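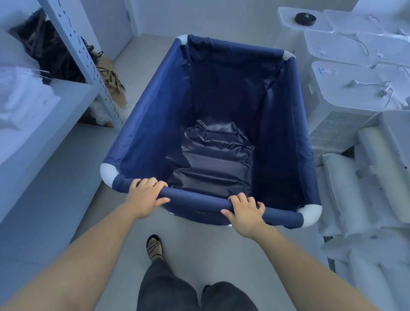 Both hands on the near rail, store room

Print this thread | E-mail this thread
Last updated: July 30, 2025

Re: Handling rules for recording sessions, soft bins

gunnel_l
We're rewriting our rules for people who record tasks for robot training at Traven. Draft rule 7 says both hands must be in view before a lift or drag starts, and stay in view until the bin is let go. Does anyone have a better wording?

hakim.i
Ours is nearly the same. We add "grip the rail, never the corner joint". The arm we train for can't hold a rounded corner, so a corner grip is no use to us.

sestero80
I'd drop that. If you write the grip into the rules you get 300 clips of one grip. Let people pick the bin up as they would at home.

hakim.i
They can do that with the hard boxes. Soft sides fold and the model loses the edge.

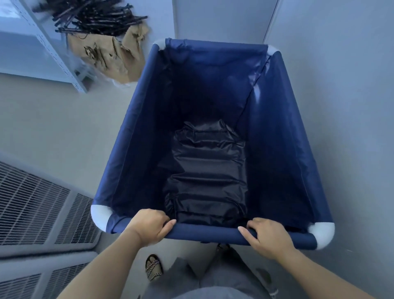 Same sort of grip from higher up, all four corners showing

britt-marie
I agree with sestero80 on grip, but I'd want a rule on footwear. Sandals in both pictures. Our site says closed shoes for any carrying, recorded or not.

gunnel_l
Fair point, we have nothing on shoes. I'll put it in as rule 9.

sestero80
Closed shoes, fine. I still say the corner rule is wrong.

gunnel_l
I'll make it "rail preferred" for now and ask Sibel to look at it in August. Rule 7 stays as it is.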